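Zirinon Writing Box
From Covstead Press
In stock. Price and shipping shown at checkout.

A box of cards for people who write short prose. Flash, lyric essay, nature pieces, the one-page thing you scribble before work and never finish. Pull a card, read it, write. No app, no login.

What's in it

379 cards, sorted behind nine dividers. A lidded box. A folded sheet of notes. One pencil, unsharpened (sorry, sharpen it yourself).

The cards

Each one has a short nudge on the front and a harder version on the back. Fronts are plain. "Describe a room by its sounds." "Someone is late. Start after they get here." Backs take something away from you — no adjectives, no first person, one sentence only, no word longer than the name of your street. Use the front when tired. Use the back when you think you're good.

Dividers run: Openings, Rooms, Outdoors, Hands, Talk, Time, Animals, Leaving, Odds & Ends. Outdoors is the biggest section and the one people write to us about. Odds & Ends is what didn't fit anywhere else. A few of the best cards are in there, so don't skip it.

Text is by Shahram Rezaei, who has taught evening classes in short prose for years and wore most of these out on his students first. A lot got dropped. The "write as your own shoe" card is gone, please stop asking.

Card stock and size

Vakden stock, uncoated, cream. Takes pencil well and most ballpoints. Fountain pen will feather a bit on the backs. Gel pens smear if you're left handed and in a hurry, ask me how I know. Cards fit in a shirt pocket. Corners are square on this printing, not rounded like the first one, so if you're mixing an old set with a new set you'll be able to tell them apart by feel.

The box

Gray board, cloth hinge, lift-off inner tray. Stands upright on a shelf like a fat book. Lid is a tight fit out of the package and loosens up after a couple weeks. Don't carry it by the lid.

Using it alone

Pull one. Set a timer for 8 minutes. Write by hand if you can stand to. Stop when it goes off, even mid sentence, and put the card at the back of its section. Shahram says don't reread until the next day. I reread right away every time and I'm fine.

If a card does nothing for you, swap it. Once. After that you're shopping.

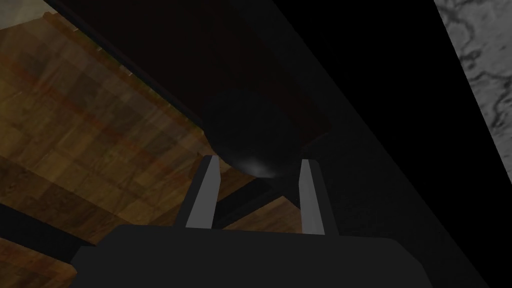

Using it with a group

Works for a table of up to eight. Bigger than that and the reading aloud part takes all night. Everyone pulls from the same section or everyone gets the same card, your call. Same card is better for new groups, people like hearing how different the pieces came out. Read around the table, no comments on the first pass. Then go back and have each person repeat one line they remember from somebody else's piece. That's the whole method, it's on the folded sheet too.

For classrooms: Hands and Rooms are the safest sections for younger writers. Leaving has a few heavy ones (hospital, funeral, a divorce), go through it first and pull what you want. Talk is good for kids who say they have nothing to write about.

You can photocopy cards for your own class. Please don't scan the whole box and put it online. It's happened.

Editions

Standard. What's described on this page.

Ahn edition. Same cards, different box: dark blue cloth, ribbon pull, the title stamped on the spine. Made in small batches and usually gone by October. Next batch isn't scheduled yet. Use the notify button, emailing me doesn't get you on the list any faster.

Refill. Blank cards in the same stock, for writing your own. Pack comes with one extra divider, also blank. A lot of people end up liking their own section best.

Not sold seperately: individual sections, single cards, the pencil.

Questions we get

Is it only for nature writing? No. Outdoors gets the attention but it's one section out of nine.

Poems? Sure. Nothing on the cards says prose. Line breaks are up to you.

Will it help me finish my novel? Probably not. A few people have used Talk to get unstuck on a scene and said it helped. It's made for short things though and we'd sooner you knew that before you paid.

Is there a large print version? Working on it. The type on the fronts is a decent size already, the backs are smaller. Write to us and we'll mail you a sample card so you can check.

Other languages? English only for now.

Do cards repeat between the first printing and this one? Mostly yes. Some wording got fixed and Animals is longer. If you own the first one I wouldn't buy this unless yours is falling apart.

Shipping and returns

Orders in before 3 in the afternoon go out same day, most of the time. If it's raining hard I wait — I walk them over and wet cardboard is no good to anybody. Outside the US takes longer and any customs charge is yours.

Returns fine if the cards are still in their bands. If a box shows up crushed send a picture of the corner and we'll replace the box, you keep the cards. Missing a card? Tell us the section and the first words of the ones on either side, we can usualy work it out from that and drop the right one in the mail.

Care

Keep dry. Don't leave it on a windowsill, the gray fades to a sort of putty color. Pencil marks come off the cards with a soft eraser, go easy or the surface gets fuzzy. Cloth hinge can be wiped with a barely damp rag.

Also from Covstead

Short Prose pamphlets, three so far, stapled, cheap. The second is Shahram's own weather pieces and it's the one to start with. The third just got reprinted after we found a page in upside down. If you have an upside down one, keep it or trade it in, either's fine.

Add to cart is at the top of the page. Group orders, email first so I can check there's enough on the shelf.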